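Kitchen League: a skeptic's progress report

I was asked to write up what the student robotics club is doing with its May term project, and I should admit where I started. I have sat through a lot of student demos. They usually go well once, in front of the parents, with the person who built the thing standing very close to it. So when Flynn Partington told me the Wastthorpe club had dropped its maze racer in favor of something called Kitchen League, I wrote down the name and a question mark.

The task list comes from Skeltum, the outfit that runs the league. A team gets a table of kitchen things, a written list of chores, and 70 points to play for. Pick up a bottle, move it to a plate. Put the fruit in the bowl. Get the spatula out of the cup. The arm has to do it on its own after the start call, and a team member who touches anything loses the points for that chore. It all sounds simple, and I suspect it was meant to sound that way to school boards.
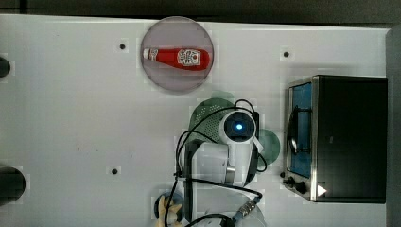 My first complaint is about what counts as a kitchen. The league says its chores are "drawn from daily life," and I wonder whose. In mine, the ketchup does not get a plate to itself, lying on its side with its white cap at one end like the main course. The club's answer is that a bottle lying down is a fair test of a grip, and that may well be true. But then call it a grip test. Flynn, who keeps the scoring sheets, shrugged at this and said the rules were the rules and I could write to Skeltum if I liked. I did. They sent me the rules.

My second complaint is about scoring. A chore is either done or not done, and a judge decides by looking. Four judges have been trained for our region so far. When I asked what happens if an item ends up half on its plate, I got two different answers from two of them. The students have noticed this too, and to their credit they are running practice rounds under the harsher reading. Their log had 112 attempts in it when I last saw it. They write down the failures as well as the successes, which puts them ahead of several adults I have worked with.
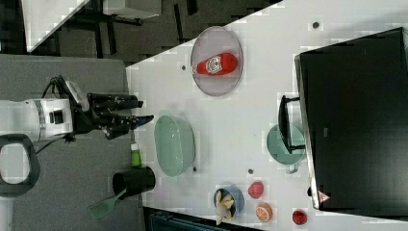

The failures make better reading, in any case. "Closed too early." "Closed on nothing." "Good grip, wrong item." Eleven entries in a row just say "same again," and I felt for whoever was holding the pencil. Nearly all the early ones concern round things, the toy fruit above all. A strawberry or half an orange is a small target for fingers that long, and the club spent two full sessions on fruit before anyone went back to bottles. I asked whether they had thought of skipping fruit altogether and taking the loss. They had voted on it, and fruit won.

What has changed my mind a little is the way they argue. There is a wrist camera on the arm, and half the club thinks its view should decide the final approach. The other half wants to trust the overhead view until the last moment. I sat through most of an hour of this and heard no one say "because the manual says so." They went back to the log, pulled out attempts, and sorted them by which view had been in charge. The sorting did not settle it. They agreed to split the next batch of practice evenly and argue again afterward.

I still think the league oversells itself. The Skeltum leaflet talks about "the home helpers of tomorrow," and I would like to see one of these arms meet a real sink after a real dinner. The Van Acker team, who entered last year, told our students that their own arm did beautifully until the lights in the hall were different from the lights in their classroom. That is a better lesson than anything in the leaflet — and it came free.

There is also the matter of money. Prusent has offered a small parts grant to clubs that reach the regional round, paid afterward. Clubs that could use the help getting there will have to get there first. I have raised this with the organizers and am waiting for a reply.

Club sessions stay open to members who want to watch, provided they keep behind the tape while the arm is running and leave the bottles where they find them. 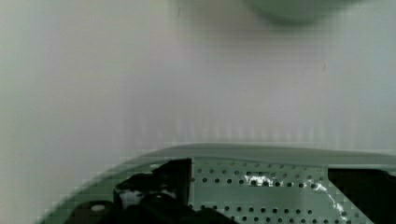

Coming up

The next practice round starts at 4 p.m. and will use the full chore list. Flynn is looking for someone to read out the start calls and is not fussy about experience. If you have a view on the half-on-the-plate question, bring it in writing.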